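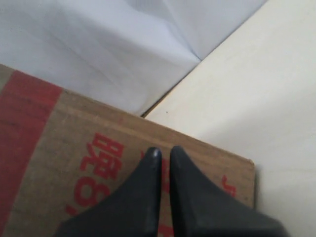

Reusing boxes for the Astthorpe move: flaps on or flaps off?

vespinoza
Hello all. We have 175 parcels of crockery to pack for the move to Astthorpe and I would dearly like to reuse the cartons we've got, bless them. Some have had their flaps torn away. Do I keep those or are they only fit for the recycling? 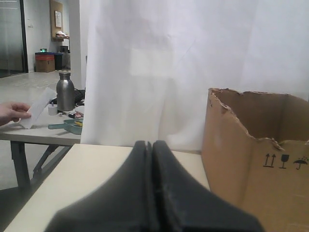
Stavros Kokkinos
Moderator, Packing and Storage

Keep them, Violeta! A ragged top is no great harm if the walls are sound. I'd put towels and cushions in those and save anything with its flaps for the plates. And do look for the little arrows, glass and umbrella on the front before you fill one, so that it travels the right way up.

zeyu_c
Sorry Stavros, can't agree. My aunt moved with open boxes last January and two of them gave way on the stairs, poor woman. Once the flaps are gone the sides bow out.

Stavros Kokkinos
Well, that depends what was in them, and I'd guess it was books. 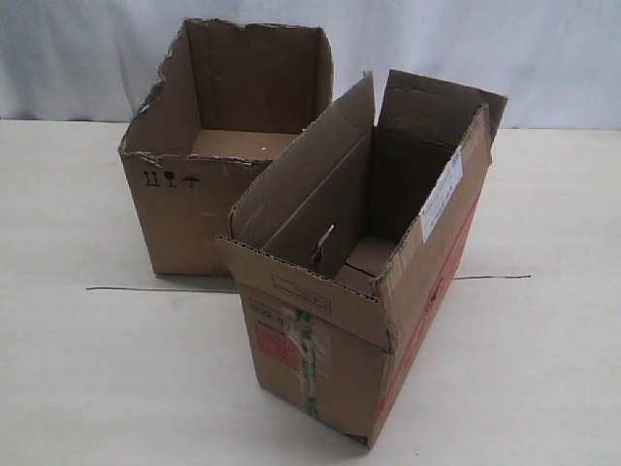
The other thing I always do is stand a short box and a tall one together and pack them side by side, so lampshades and long things go in the tall one and I'm not forever walking back and forth.

zeyu_c
It was books. Still wouldn't do it.

vespinoza
Thank you both, towels it is. Does anyone have tape to spare?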